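Part 4: Comparing fingers and grips on a hand-held gripper 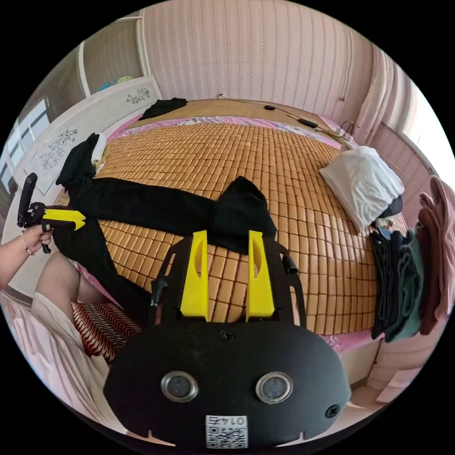

I've set up more of these hand-held grippers than I ever planned to, and the part people skip is the side-by-side test. They bolt on whatever fingers came in the bag, check that the jaw opens, and go straight to collecting. Then they write to me in December asking why the tool drops every other sock! So this part of the guide is all about comparing before you commit. It takes one evening if your parts are sorted, and you don't need a robot arm for any of it.

I'll assume you finished Part 3 and have a working tool with its cameras talking to the recorder. If your jaw still sticks halfway, go back and fix that first (you'll only be comparing the stickiness otherwise).

What I compared

I had two sets of fingers on my bench. The Dusdale set is the stiff one, with a hard tip that closes flat. The Hollis set is softer and bends a little at the end when you squeeze. Both fit the same carriage and use the same screws, so swapping them is quick once you've done it a couple of times. If you only have one set, you can still run these steps and compare two grip tensions on it.

Getting ready

1. Charge everything. I don't start a comparison with the recorder under 95 percent, because I hate stopping in the middle and coming back with a differently tired hand.

2. Pick a surface you'd really use. A bench is fine for blocks, but for clothes I like a bed. Fabric slides on a smooth bench and it flatters a bad gripper. It also helps to test on something with a bit of texture, so the tip has a chance to snag.

3. Choose your test clothes and stick with them. My pile is one thin shirt, one pair of trousers and one thick hooded top. Dark clothes are worth having in there too, and I'll come back to why.

4. Wipe both lenses with a dry cloth. Don't use window spray. I did it once and spent a whole night blaming the focus.

5. Write down the number on your tool's label, along with which fingers are on it. If you own more than one tool, do this every single time. They all look the same at eleven at night.

CAUTION: Switch the recorder off before you pull the fingers. The carriage is on a spring, and if it snaps shut with your fingertip in there you will say a word you don't want on the audio.

Fitting and zeroing the fingers

6. Loosen both finger screws a full turn before you remove either one. If you take one side all the way out first, the carriage tilts and the second screw binds.

7. Slide the new fingers in and snug the screws by hand. Close the jaw slowly and look at the tips from the side. They should meet along their whole length. If you see a wedge of light, nudge one finger and try again.

8. Tighten the screws, then open and close the jaw ten times. Check the tips again. The Hollis set moved on me here twice before I got it to stay put.

9. Run the zero routine from Part 3. You have to redo it after every swap, even if you're going back to fingers you had on an hour ago. Skipping it won't give you an error, it'll just give you bad opening widths, and you may not notice for days.

Note: My Dusdale fingers came with two lengths of screw in the same bag. The long ones bottom out before they clamp. Use the short ones.

Running the comparison

10. Lay one garment out flat. Pinch the nearest edge, lift it to elbow height, hold while you count to five, and let go. That's one try.

11. Do 34 tries with the first set of fingers. Yes, it's an odd number to land on. It's how many fit on my notebook page, and by then I've stopped being careful and started moving the way I normally do, and that's the part I want to see.

12. Mark each try as held, slipped or grabbed too much. I keep "grabbed too much" separate since it's a different problem. A gripper that picks up the shirt plus the sheet under it hasn't slipped, but it's no use to you either.

13. Swap fingers, zero again, and repeat with the same garment in the same spot. Then move on to the next garment.

14. Finish with the heap test. Drop the thick top in a pile and try to pull it out by the hood. I love this one! It shows up a weak grip faster than all the flat tries put together.

Take a break between sets. Your hand learns the first set of fingers, and the second set always feels wrong for the first few minutes. If you can stand it, run the whole thing again another evening in the opposite order.

Checking the video

15. Play back a few tries from each set. Watch the tips. You want to see them for the whole grab, all the way to contact.

16. Look hard at the dark garments. On black cloth I lose the folds completely if the exposure is left on auto and there's a bright window close by. Lock the exposure (mine sits at 300 on the Flernham controller, but yours will depend on your room) and shoot a short clip to check it before you redo anything.

17. Confirm that the jaw reading drops to zero when the tips touch. If it stops short, you're back at step 9. Sorry.

How mine came out

For thin cloth, I kept the Hollis fingers. The bend at the tip lets me get under an edge without digging into whatever's below. For the hooded top I went back to Dusdale, where the soft ones folded up and let go. I'd been hoping for one set that did everything, and I haven't found it yet. If you mostly handle heavy stuff, start with the stiff set and save yourself some swapping.

I also tried the Skukthorpe grip sleeve on the handle. It's comfy, but it makes the trigger reach longer, and with my small hands I took it off before the second garment.

Leave your chosen fingers on, pack the spare set with its own screws, and carry on to Part 5.

Related items
Part 3: Wiring the recorder and zeroing the jaw
Part 5: Recording your first full session
Dusdale and Hollis finger sets: which screws fit
Flernham controller: locking exposure and white balance
Skukthorpe grip sleeve, first impressions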